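Communications Office Diary
Buvulthorpe
Entry for 2022-07-09

The Office completed the transfer of its public notices from the former social media group to the new page. Administration of the group had rested with a single personal account, an arrangement the Office has regarded as unsatisfactory for several years. Ownership of the page is now held by the organisation, with Mpho Nel and Unathi Baloyi recorded as administrators and Tumelo Steyn as moderator.

The group had 700 members at the time it was set to read-only. Of these, 553 have followed the new page. A notice pinned at the top of the group directs the remainder to it, and will stay in place until the end of July. Members without an account may continue to receive the bulletin by email.

Zixuan Cheng reported that 63 posts could not be carried across in their original form, as the scheduling program, Tetix, does not retain comments. The text of each has been saved to the Mastberg drive, in the folder labelled by year. It was agreed that comments would not be republished under any circumstances without the consent of those who wrote them.

The colour of the page banner was discussed at some length. The darker green was adopted.
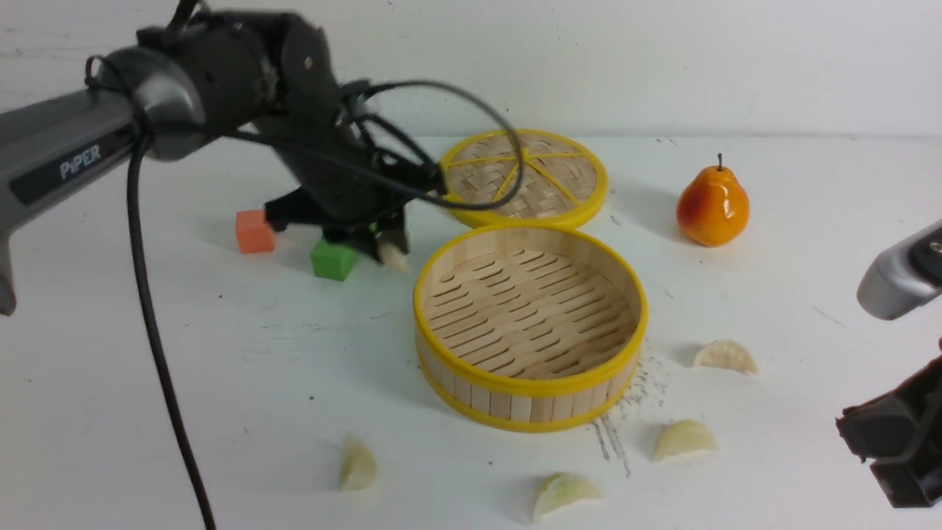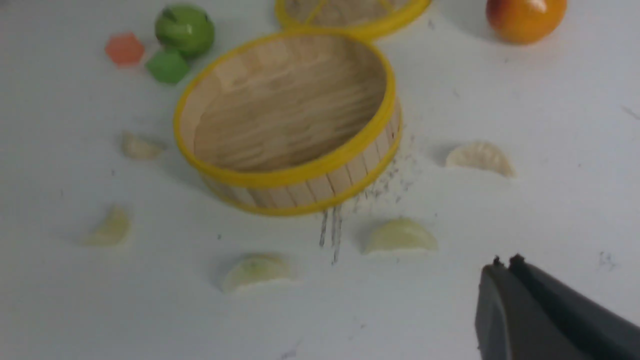

Matters Arising

Lindiwe Matlala raised the question of private messages. The page received four overnight, two of them concerning the same parking enquiry, and it was not clear which officer was to reply. Messages will henceforth be answered by the moderator within two working days, and an automatic acknowledgement has been enabled. The wording is to be revised, the present version being rather curt.

The application for a verified badge was declined without explanation. I have lodged it again with the certificate of registration attached.

Two-step sign-in is now compulsory for all administrators. Unathi Baloyi's telephone would not accept the code and she was signed in by means of a recovery key, which has been placed in the safe. The old group password is to be cancelled once Tang has removed the link from the website footer.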